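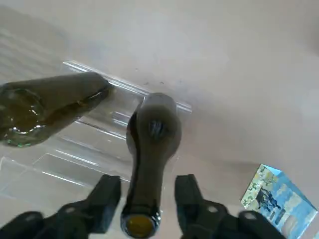
Bottle two and the clear rack, wrist camera view, Stadaver open day

search this forum Search Go

Open day at Stadaver, October: was it worth the drive?

kurkau_kid
Went up for the afternoon session. They had an arm putting bottles on a rack, and they hand you a leaflet that says "hospitality automation." I have worked in hospitality. At no point did it look as calm as this. Still, I stood there through four bottles and would have stayed for a fifth if my parking hadn't run out.

slowlane786
Was that the Plinside cell or the Stefanou one? I only saw Stefanou's, and it was down for lunch. The people were at lunch too, so I guess it's unionized.

kurkau_kid
Plinside. The one with the screen showing the wrist view, so you get to look down between the fingers at the neck of the bottle. Best seat in the building.

torque_and_cheese
Unpopular opinion, but a bottle rack is a soft demo. It's a nice white table with good light and loads of room to swing. Put it in my pantry and let's talk.

gasket
Disagree. It's green glass with a clear rack under it. Half that rack disappears unless an edge catches the light. I've spent 13 months trying to get a camera to see clear plastic and I now dislike clear plastic personally.

torque_and_cheese
Fine, the rack is hard. The table is still cleaner than anything I own.

gasket
There are specks on it. Look above the middle.

torque_and_cheese
I stand corrected by crumbs.

slowlane786
Did anyone ask about cost? The guy I got said "it depends" and gave me a pen.

kurkau_kid
I got a pen too. It doesn't write.

Comments (3)

mopbucket900: I'd have gone if they'd said there was wine.

gasket: Nobody said wine. It's a yellowish liquid in a bottle.

mopbucket900: So, wine.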